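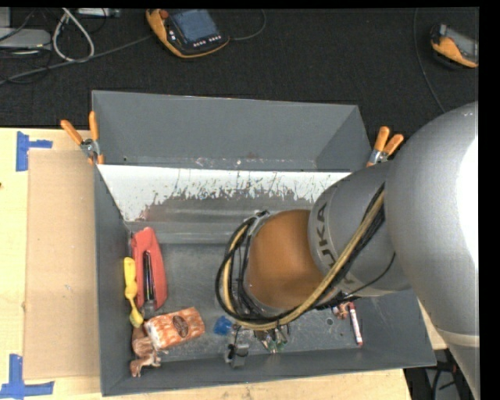 Best way to clean up a scratched gray metal bin?

pinewhistle
Good morning everybody, and thank you in advance for your patience, because I do tend to go on. I have inherited the big gray metal bin that used to sit out in the back shop, and it now lives on a pale wooden tabletop where everything small gets dropped into it. It's a good, solid, rectangular thing with a tall sloping back, a low front, and a white panel along the back that has had a very hard life. The lower part of that panel is heavily scratched and worn, with ragged dark patches, and there are some little reddish-brown spots along the edge at the foot of the back wall, up above the white part. The floor is bare scratched metal, and toward the front it's the worst.

I would love to make it nice again without spending a whole month of evenings on it. Do I sand the whole inside? Do I just touch up the white panel? And is a liner a sensible idea or a silly one? My sister-in-law gave me a roll of drawer liner years ago and I have been waiting for a reason to use it ever since.

oldhingefarm
Welcome! I had a bin a lot like that one for my garden hand tools, and I fussed over it for most of a winter, so I'm going to talk you out of at least half the work. The floor of a bin is supposed to be scratched. You drop metal things in it, you drag them forward to get hold of them, and of course the front gets it worst. If you paint that floor in February it will look lovely, and you'll be looking at bare metal again before the tomatoes are in. Leave the floor alone, wipe it out, and be happy.

The reddish-brown spots I'd look at more closely. Could be rust, could be old grease or paint. Put a drop of white vinegar on a rag and rub one of them. If it comes off brown and the metal underneath feels rough, it's rust and you'll want to get after it.

marlowkitchen
I'm going to disagree a little, with love. A bare floor is fine for garden tools, but it depends so much on what goes in there. I see a red tool or case leaning by the left wall with a metal tip poking out the bottom, and next to it something slim and yellow that looks like a plastic utensil of some kind. If there's going to be plastic in with the metal, I would want a liner, because those scratched floors have little burrs you can't see, and they chew up anything soft. I lost a perfectly good spatula that way (it was my mother's, and I'm still a bit sore).

pinewhistle
Oh, the yellow thing! I use it for scooping and scraping and just about everything else, and it does come out with tiny nicks. I had put that down to age. So now I'm leaning toward the liner after all.

oldhingefarm
Well, before you go cutting up that roll, please remember that a soft liner holds on to water and crumbs and grit. If those spots are rust, you'll be tucking them in under a nice damp blanket. I'd sooner see you knock the burrs down with a sanding sponge (fine grit, go gently, wear gloves) and run an old nylon stocking over the floor. Wherever it snags, sand a little more. Ten minutes with a cup of coffee beside you and you're done.

tabbyandtwill
The stocking trick is wonderful, I learned it from my grandfather, who used it on church pews of all things!

On the white panel, pinewhistle, I'd like to know whether the white is paint or a sheet of something stuck on. It changes everything. Pick at one of the ragged edges with a fingernail. If it lifts like a sticker, warm it with a hair dryer and peel the whole business off, and I think you'd be very pleased with plain metal. If it's paint, feather the edges with the sponge, wash it with dish soap, let it dry overnight and put on 2 thin coats of an enamel made for metal. I used the Brirkero one in off-white for a mailbox and a bread box and have been happy with both, though the lid of the can is a misery to get off.

marlowkitchen
Brirkero smelled up my house for 3 days. Please do it with the windows open. I switched to the Finanham enamel and found it much gentler on the nose, but it does go on thinner, so you may need another coat.

dustpan_deb
Can I be the grumpy one? I wouldn't paint the inside of a working bin at all, whatever the brand. Paint chips, and the chips end up on the tools, and then on your hands and in whatever you're making. That panel took a beating low down where things slide against it, and new paint in the same place will get the same beating. Clean it, treat the spots, leave the rest. I know that's no fun when a person has their heart set on a project.

tabbyandtwill
Deb, I don't think that's grumpy, I just think the upper part of the panel would be worth keeping nice. You could do the top with enamel and protect the lower part with a strip of thin rubber sheet, which you can rinse off and replace. Two short pieces are easier to fit than one long one, by the way. I cut mine an inch too long the first time and it buckled.

dustpan_deb
All right, the rubber strip I can live with. Use the removable kind of tape, please. I've spent an afternoon of my life scraping off the other sort and I'd like it back.

pinewhistle
You are all so kind. I did the fingernail test just now and it doesn't lift anywhere, so I suppose it's paint. The vinegar came away brown on the two spots I tried and they feel a tiny bit rough, so that's rust, and oldhingefarm wins that one. The stocking snagged in four places toward the front and once near the back ledge!

So here is what I've settled on. Vinegar and a good scrub for the spots, then a dab of primer on each. Sanding sponge on the burrs. No drawer liner on the floor (sorry, marlowkitchen, I went back and forth on it all through lunch). The rubber strip for the lower part of the white panel, and I'll think about the enamel when the weather is warm enough to work outdoors. The yellow scoop will get its own jar on the shelf.

marlowkitchen
No hard feelings at all, and a jar is a far better answer for it. Please do dry the bin thoroughly after the vinegar, right into the corners, and rinse first. I've seen rust come back overnight on a piece that was only wiped.

oldhingefarm
Seconding the rinse. A little baking soda in the water doesn't hurt either.

pinewhistle
Noted, and the baking soda is already on the counter. I'll write again once the primer is on.

Recent threads
Sandberg shelf brackets, are they worth the money?
Getting the old label glue off a Clurkurex tin
Enamel over rust primer, how long do you wait?
Show us your junk drawer (started 9th March)
Felt or cork under a heavy toolbox
What do you keep in the bin by the back door?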